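About Us — Henus Automation Training and Testing
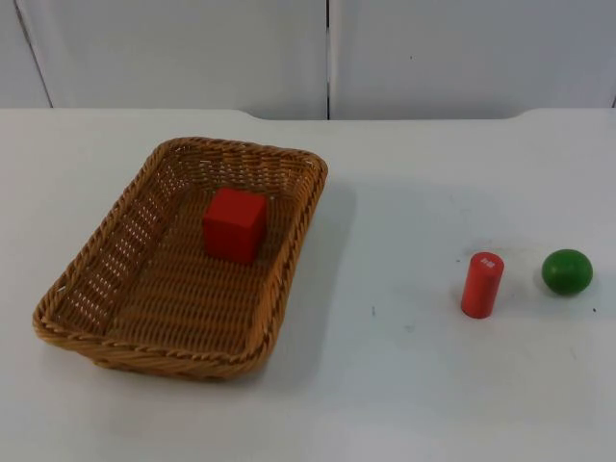

Henus Automation tests two-armed robot workcells and trains the people who run them. Our clients are small manufacturers, packing houses, colleges and public laboratories that want to know how a cell behaves before it is put near staff or stock. Most of our bench work is sorting and placing. It is done with plain objects on a white table, and a typical exercise asks the arms to move painted blocks into a woven basket. A red cube sitting well clear of the basket walls, with a red cylinder and a green ball still out on the table, is an ordinary stage for such an exercise. The objects are simple by design. When a fault appears, we want it to be the robot's fault and not a quarrel about packaging.

Our Beginnings

Henus began as a repair service for secondhand industrial arms. The early customers asked us to fix machines. Before long they were asking why the same machines kept failing, and the company's direction followed from that question. We now operate two programs: Olier, our testing service, and Zanel, our operator training course. Both share one workshop, one set of benches and one fault register.

The Incident of May

Any organization that offers advice on safety should be willing to publish its own failures. The most serious in our history occurred in May, during an endurance run on a two-armed cell, and it changed how we work. We set it out here because prospective clients regularly ask about it.

The run was planned as 100 placements. Each arm was to pick an object from the table, carry it over the basket rim and release it. At placement 91 the left arm closed on a cylinder, lifted it a short distance and stopped. The controller reported that the pick had been completed and the object released. Neither statement was correct. The gripper was still closed on the cylinder, and the right arm, having been told that the space was clear, began its own approach.

The arms touched at low speed. The right arm stopped on its force limit, as it was built to do. The left arm did not stop, as it was already in a paused state and its drives were still holding position. The operator pressed the emergency stop and both arms went still. At that point a second operator reached in to free the cylinder. The left gripper lost holding pressure and opened, and the wrist sagged toward the table. The operator's hand was bruised between the wrist and the basket rim. First aid was given in the workshop, and the operator returned to regular duties the next day.

What We Found

Ataberk Sezer, our Head of Safety, led the review, with an outside reader from Akbulut Controls. The review named 3 causes.

Cause 1. The release signal was taken from the command sent to the gripper. It should have been taken from the position of the fingers. The software recorded what it had asked for and treated this as what had happened.

Cause 2. The brake on the left wrist was worn. It had passed its last inspection, but the inspection was carried out with no load on the arm.

Cause 3. Our written procedure allowed a person to enter the cell once the arms were still. It did not require the arms to be supported or lowered first.

The review did not find fault with either operator. Both had followed the procedure as it was written at the time.

What Has Changed

Every gripper on our benches now reports finger position, and the second arm will not enter the shared area until that report agrees with the command. If the two disagree, the cell stops and stays stopped until a supervisor has signed the register.

Wrist brakes are tested under load. A brake that moves during the test is replaced before the cell is used again.

No person reaches over the table after an emergency stop until both arms have been lowered onto rests or propped. Objects left in a gripper stay there in the meantime. This has made recovery slower — on some days a good deal slower — and we have adjusted our schedules and our quotations to suit.

The Zanel course now includes a half-day on stopped machines. Learners practise recovery with the arms in awkward positions and are assessed on what they leave alone as well as on what they do.

Our Fault Register

All faults are entered in the register on the day they occur, including dropped objects, missed picks and false reports. Entries are written in everyday language by the person at the bench. Clients of the Olier service receive the full register for their own cell at the end of testing, with no entries removed. They may also read the May review at our office by appointment.

Working With Us

Visitors are welcome at the workshop on booked tours. Closed shoes are required, and long hair must be tied back. Please report to the front counter on arrival and remain behind the yellow line unless your guide asks you to come forward.

Inquiries about testing should be directed to the Olier desk. Inquiries about courses, including group bookings for colleges, should be directed to the Zanel office. Questions about the May review may be addressed to Ataberk Sezer in writing.

Page last reviewed Wednesday, October 2, 2024.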